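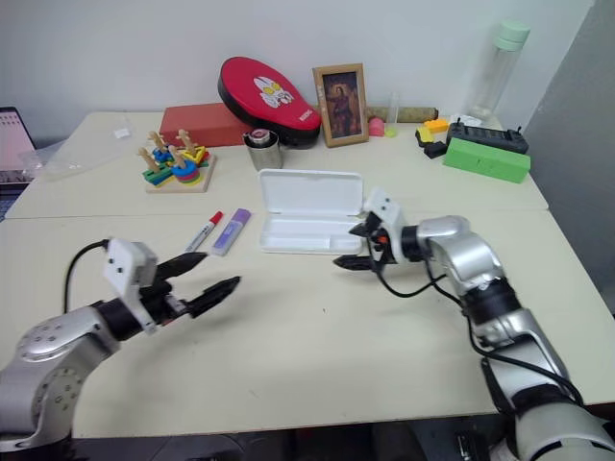 *Par Mirko Gentile | La lettre de Sinava, 15 octobre 2021*

## Dessiner ses réunions : on s'y met !

Je suis rentré d'Onitz avec les doigts tachés de rouge et une seule envie, recommencer. Les rencontres de la prise de notes visuelle ont réuni 62 personnes cette année, des instituteurs, des infirmières, deux urbanistes, un prof de trombone, et à peu près personne qui sache dessiner. Moi le premier : mes chevaux ressemblent à des canapés depuis l'école primaire, et ça n'a gêné personne.

Pour ceux qui découvrent, la prise de notes visuelle consiste à garder la trace d'un exposé ou d'une discussion avec des mots courts, des flèches, des cadres et quelques pictogrammes très simples. On écoute d'abord, on trace ensuite. C'est cette attente qui m'a le plus coûté : pendant la première heure, je voulais tout noter, et ma feuille était noire avant la fin de l'introduction.

Le matin, on a travaillé la lettre. Des capitales bâton, toujours les mêmes, tracées lentement, avec un vrai blanc entre les lignes. Exercice un peu scolaire (on s'est retrouvés à remplir des pages de R et de S), mais quel effet ! À midi, ma propre écriture était lisible du fond de la salle Marino, ce que mes collègues de Sinava auront du mal à croire.

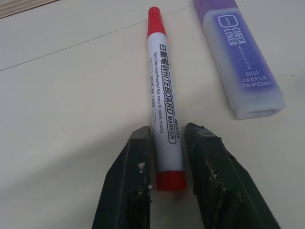
L'après-midi, place à la méthode Dimum, que beaucoup d'entre vous nous avaient réclamée après la lettre de rentrée. Le principe tient en peu de choses : un sujet, trois minutes, une page, puis on passe sa feuille au voisin, qui n'a le droit d'ajouter que des liens. On voit alors apparaître des rapprochements auxquels on n'avait pas pensé du tout. Sur le thème de l'accueil des nouveaux adhérents, ma voisine a relié « café » à « peur de déranger », et la conversation qui a suivi valait à elle seule le trajet.
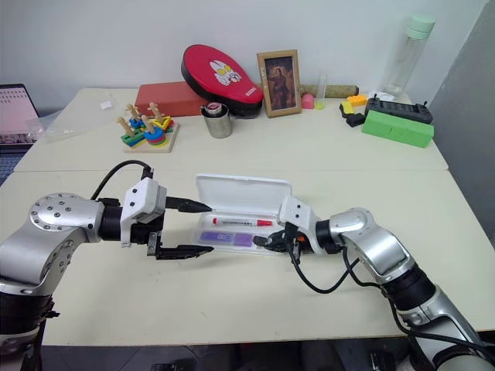 Une question revient dans presque tous vos messages : faut-il beaucoup de matériel pour commencer ? Non, vraiment pas. Une couleur sombre pour les mots, une couleur vive pour les liens, du gris si vous aimez les ombres. Le reste est affaire de rangement, et une simple mallette en plastique blanc, qu'on laisse ouverte sur la table pendant la séance, fait très bien l'affaire. Je vous conseille quand même de garder les feutres à tableau à part des feutres à papier : une phrase écrite au permanent sur un tableau blanc, ça se remarque longtemps.

Autre belle surprise, la bibliothèque de pictogrammes mise en commun par les participants. Elle compte environ 360 dessins, du parapluie au procès-verbal, et chacun peut les recopier à sa façon. Mes préférés sont les plus bêtes : l'ampoule, l'escalier, la tasse. Avec ça et un bonhomme en forme d'étoile, on raconte déjà un conseil d'administration entier. 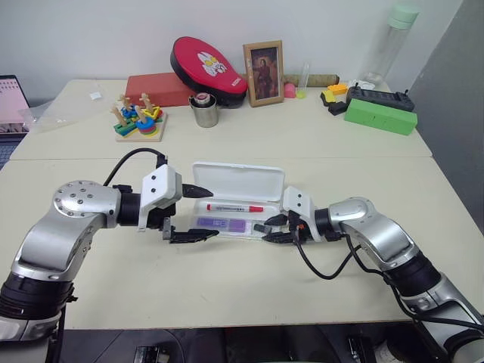 *Au centre de la table, la mallette blanche ouverte.*

On lance donc notre propre atelier à Sinava, avant la fin octobre, à 19 heures. Venez avec un sujet qui vous trotte dans la tête et du papier de brouillon. Pour vous inscrire, répondez simplement à cette lettre en précisant si vous préférez travailler au tableau ou sur feuille.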